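Olenano cordless strimmer: a long wait for a modest tool

By Neusa Figueiredo, 29th March

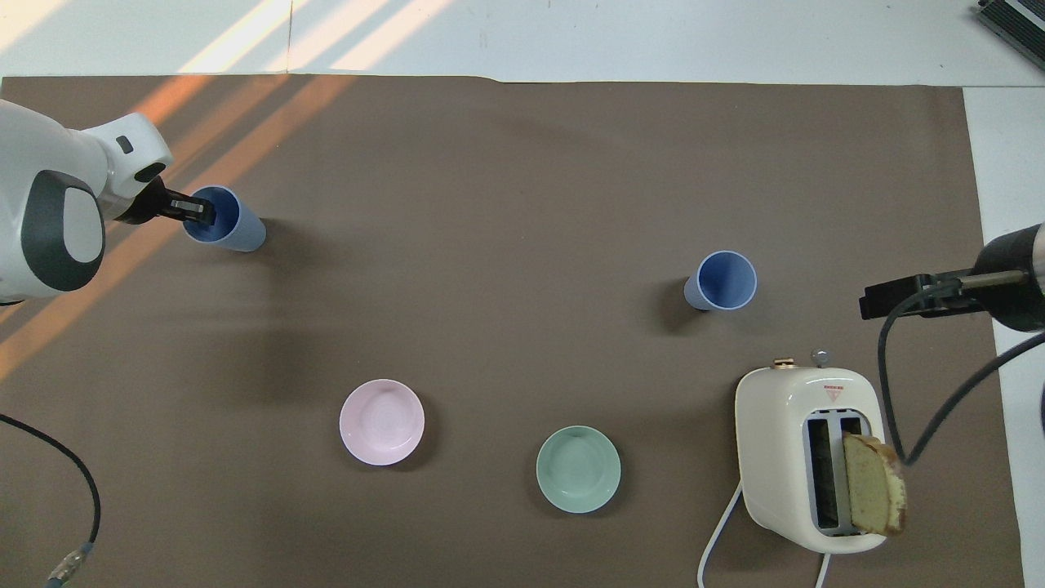

Blue cup on the paper-covered table, with the sun coming in.

I don't trust any garden machine sold on the strength of what it hasn't got. No petrol, no pull cord, no fumes, no servicing, says the leaflet that comes with the Olenano. Fine. I wanted to know whether it cuts grass, and for how long, and what happens when something on it breaks.

My old strimmer was a petrol one and it lasted far longer than it deserved to. When the carburettor finally gave up, Arruda, the repair shop I've used for years, told me the part would cost more than the machine was worth. They sell the Olenano now, along with a cheaper one made by Prikia, and they were keen that I try the dearer of the two. I paid for it myself. It is not on loan and it isn't going back.

Putting it together took longer than it should have. The shaft comes in two halves that slide into a collar, and the collar has a screw that wants a hex key smaller than the one in the box. I had one. Plenty of people won't. The guard clips on with a good firm snap and hasn't moved, though the clips are plastic and I wouldn't like to take it on and off every week.

The makers claim 40 minutes of cutting from a full battery. You may get that if you wave it over a bowling green on the low setting. I have a long bank behind the house, mostly couch grass with brambles creeping in at the bottom, and I needed the high setting for nearly all of it. First time out it stopped after 25 minutes. It doesn't fade, either. It runs at full speed and then it's dead, usually when you're furthest from the shed.

Charging takes 70 minutes, which I timed with the kitchen clock, and the charger has a fan that whines the whole way through. A second battery would solve most of this. A second battery is also nearly half the price of the strimmer, and Arruda had none in stock and couldn't say when in April they would.

Now the cutting. On ordinary grass it's good, better than I expected, and it leaves a cleaner edge along paving than the petrol one ever did. The line is fed by bumping the head on the ground, and the bump works perhaps two times out of three. The other time you turn it over, pull the line out by hand and swear a bit. In wet grass the head clogs with green porridge and needs scraping out before it will spin freely again. Brambles thicker than a pencil just bend and come back at you.

It is light, I'll give it that, and it is quiet enough that I could hear the neighbour's radio. The balance is wrong for me, though. All the weight sits at the top, behind your elbow, so the head wants to float up and you end up pressing it down. The shoulder strap is supposed to help. It has no padding worth the name and the buckle slips. I've gone back to the strap from the old machine, which fits the same hook.

Spares are my real worry. I rang two dealers to ask about the spool cover, the bit that always goes first. Arruda could order one. The other place, Cano, had never heard of the part number and suggested I buy a whole new head. The warranty is 5 years, but read the sheet: it leaves out the battery after the first year, and it leaves out the head altogether as "a wearing item". So the two things most likely to fail are the two you'll be paying for.

A friend has the Prikia, so I borrowed it for an afternoon. It's louder and uglier, and the handle buzzes in your hands. It also cut the same bank in the same time and costs 100 pounds less. The line feed worked every time I tried it. I didn't have it long enough to say how it wears, and the trigger felt loose, but for a small lawn and a few edges I can't see what the extra money buys.

I'm keeping the Olenano, mostly because it starts when I press the button and my wrists are grateful. If your garden is flat and takes you less than half an hour, it will do the job. If you have a bank like mine, get the price of the second battery before you go near the till – and ask the dealer to show you one on the shelf.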